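Keep the old machine a little longer

When I moved to Cumstead, I was surprised how fast people replace things. A printer stops, and by evening it is on the sidewalk. In Tundport, where I grew up, we had a repair street, and my mother went there with everything, even umbrellas.

I do not want to praise poverty. We repaired because we had to. But I think we also learned something, and I see it is getting lost here.

Last July the shop on my street asked 60 dollars to look at my computer, and 2 more shops told me to buy a new one. The new one cost 1,561 dollars. I understand why many people do not even ask the first question. 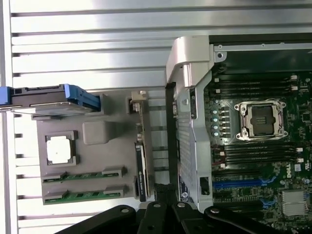
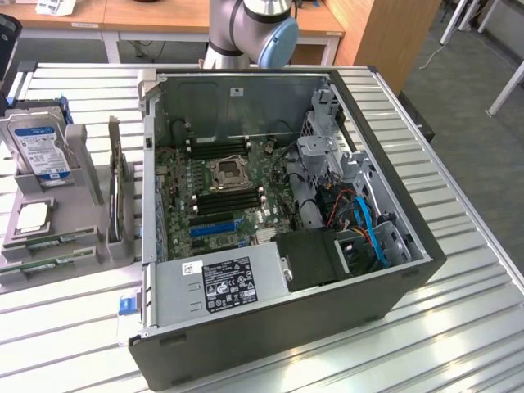
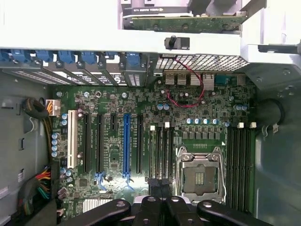 My opinion is simple. A town that pays for trash pickup can also pay for one room with tables, good light and a person who knows how to fix. Trulau has such a room in the library, open until eight in the evening. Last year nearly 1,844 things were brought there. Many were lamps, I am told, and a lamp is a good thing to begin with.

Our council says there is no demand. I would ask them to walk down my street on the evening before the trash truck comes.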